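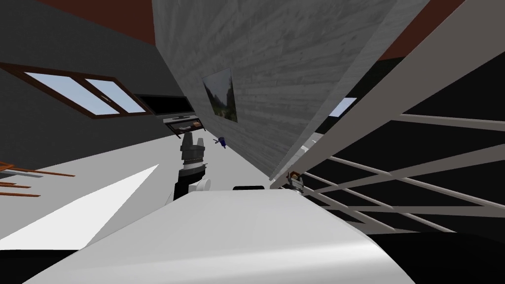

A robot arm in one of the rendered living rooms supplied with Hellik. Render: Brotine

Practice rooms for home robots

Brotine sells rooms. It has sold them since last October, from two floors above a bicycle shop, and so far every one of them exists only on a computer. The product is called Hellik and it is a simulator: you load a model of your robot, choose a home to put it in, and let it make its mistakes where there is no crockery to pay for.

There are plenty of simulators already, several of them free. Brotine's pitch is that most were built by people who care about physics and that the rooms came later. Hellik comes with 32 furnished homes, and the furnishing is where most of the money went. There are televisions on low cabinets, pictures on walls, railings, windows with wooden frames and a good many small objects left lying about.

"A customer would come to us with an arm that worked very well in a white box," says Leif Kristiansen, who started the company after nine years writing control software for packing lines. "Then they put it in a flat and it couldn't find the edge of the table because the sun was on it."

I had Hellik for three weeks on a desktop machine with a mid-range graphics card. I am not a robotics engineer. I used to maintain pick-and-place machines for a living and I can write a script if someone leaves me alone, so I was probably a fair test of the claim that a small team can be up and running in an afternoon.

It took me a day and a half. Installation was easy. Most of the lost time went on the licence manager, which insists on phoning home at first launch and gives up without a message if your firewall is strict. Support answered within the hour and sent a workaround, and Kristiansen says an offline licence file is on the way.

After that things went faster. You pick a home from a list, drop an arm into it and set a base position. Six common arms are supplied, and you can import your own from a standard robot description file. Mine came in with one joint turning the wrong way, which was my error and took a minute to put right. Cameras can be fixed in the room or attached to the wrist, or you can fly one about freely, at any height and any tilt, to see what the arm is up to.

The first job I set was the one in the tutorial, moving a small object from one surface to another. The scripted version worked at the first attempt, as tutorials should. Then you switch on what Brotine calls drift, and the room begins to change between attempts. The light moves. The object starts a little to the left, or turned round. A chair comes closer. The wall changes colour. You can set how much of this you want on a slider that goes from 1 to 20, and I would advise anyone to begin at the bottom of it. At 20 the rooms get very odd, and my script failed on almost everything.

Drift is the best thing in the package. The changes are recorded, so any failed attempt can be called up and played again exactly as it was, and you can walk the slider back until the arm copes. I found a fault in my own approach angle this way that I had been blaming on the gripper.

What Hellik does less well is contact. Hard objects behave properly. They slide, tip and come to rest much as they would on a real table. Soft ones are poor. The supplied cushion acts like a loaf of stale bread, and cloth is missing altogether. If your robot is meant to fold towels, this is the wrong product, and to be fair to Brotine the sales page says so.

Liquids are missing too. Doors and drawers are there but they all open with the same resistance, and anyone who has lived in an old house will see the problem with that.

The look of the rooms is uneven. Some of the surfaces are very good and some are plain, with walls and floors that would not fool you for long. Ea Dalsgaard, who runs the modelling side, told me this was deliberate up to a point. Heavier rooms run more slowly, and a learning system may need many thousands of attempts. "We put the detail where the robot's camera will be looking," she said. "People keep asking us for nicer curtains. The robot has no use for nicer curtains."

She showed me how a home gets made. Her team starts with the floor plan of a real flat or house, measured on site with the owner's agreement, then fills it with models from their own library. Each object is given a weight and a friction value. The weights come from a set of kitchen scales that sits on her desk. The friction values are partly measured and partly, she admitted, a matter of judgement.

The price will decide it for many readers. A single seat costs £1,689 a year with all the homes included. There is no monthly rate and no hobby version, though universities can ask for a discount. Against the free simulators that is a lot of money. Against the cost of a person's time spent building rooms from nothing, it is less than it sounds, and that is the comparison Kristiansen would like you to make.

One firm that has made it is Rellside, which is developing an arm to help people who have trouble reaching and lifting at home. It bought four seats in the spring. Its engineers told me they use Hellik for the early work and move to a real kitchen once an action succeeds on most attempts with drift at the halfway mark. They have dropped fewer mugs. They also said that the simulator had made them too confident about drawers.

Bergmann, the obvious rival, charges more and has far better soft materials, but its homes are bought separately and there were only five in the catalogue when I looked. For cloth and cushions I would go there. For rigid objects in ordinary rooms I would take Hellik, and put the difference towards a better graphics card.

The next release is meant to bring stairs the robot can use, varied drawer resistance and the offline licence. Dalsgaard is also working on untidiness, a second slider that scatters belongings over the floor. She has been photographing her own hallway for it.

Hellik, from Brotine. £1,689 per seat per year, 32 homes included. Trial lasts 20 days and needs an internet connection at first launch.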